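Mimside startup wants 1000 drawer openings. Then what?

By Carola Weidemann

Clovberg, a small automation firm that moved into the old bus depot in Mimside last spring, is paying people to open and close drawers. The company says the sessions, which began in October, will teach a robot arm to fetch small parts in repair shops. It has not yet shown anyone the robot doing it.

Workers use a hand-held gripper with a camera on it. They squeeze, pull out a drawer, push it back and start again. Each try is saved as an example for the learning system, and the target is 1000 of them before the end of the month. Sixteen people have signed up so far, on shifts that start at 10 in the morning.

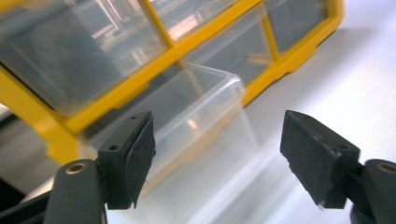
Tarun Bhatia, who runs the project, said variety matters more than a tidy result. People are told to change the angle and come at the drawers from different sides. "If everyone does it my way, the machine learns my bad habits," he said.

Fair enough, but a shop is a messier place than a table. Bhatia would not say how many kinds of parts organizer are in the set, or whether any tries with full, heavy drawers have been saved. Clear plastic is known to be hard for cameras to read, and he granted that the first model "got confused a lot." He gave no failure rate.

Rosemarie Teuber has run a sewing machine repair shop on Zidstead Road for 25 years and was asked to be a test customer. She has not agreed. "I can open a drawer," she said. "What I need is somebody who knows which one."

Clovberg says that part will come later, from separate software. A first trial is planned at Reinholz, the bicycle wholesaler, but Serena Galli, its warehouse manager, said no start date had been set and no money had changed hands.

Sign-up for the remaining shifts is at the depot's front desk.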